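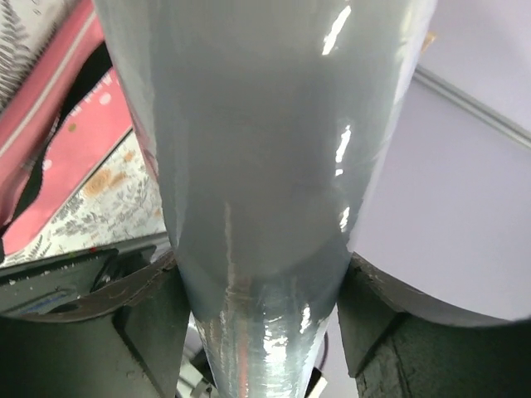

*Badminton set, close view of the glossy cylinder, pale blue-grey.*

**Progress report for January, Rondcombe equipment loan scheme**
To: Solange Tanguy, Hoarau fund
From: Hưng Tăng

Dear Solange,

I write to you about the badminton sets, which are the first part of the grant. The budget line for this part was 3,803 and we have spent 3,635. The rest we would like to keep for replacement shuttlecocks, if you agree.

The contents of one set are now decided. It has rackets, a pink case for them, a shuttlecock tube and a bag to carry everything. Valentin Marinescu has made the list which goes inside each case, so that a family can check the set before they return it. The white tube is long and it takes more place than we thought, therefore it is listed separately from the case. 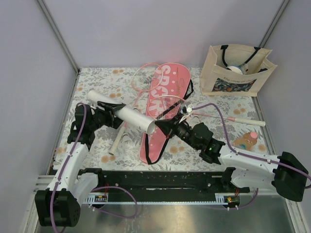

## What was discussed with the supplier

Drosport has confirmed the delivery of 21 sets. Yara Khasawneh asked them for a second strap for each case and we wait for their answer. We have also asked for spare grips, but the price was too high for this year.

The canvas tote bag was a good choice. It stands by itself, and a shuttlecock can go in the top of it.

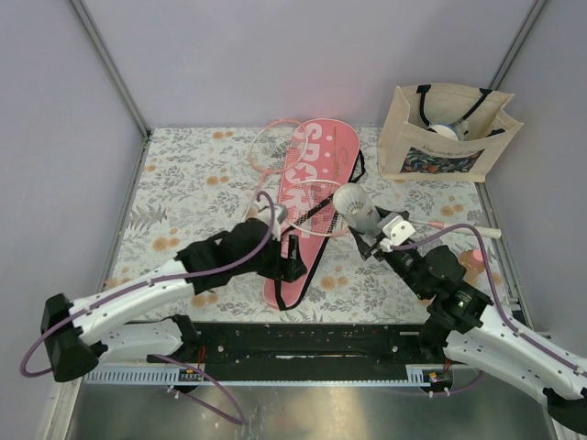
## Next steps

- Corentin Pons will write the numbers on the cases.
- The loan form will be translated in 3 languages.
- I will send you the invoices before the end of February.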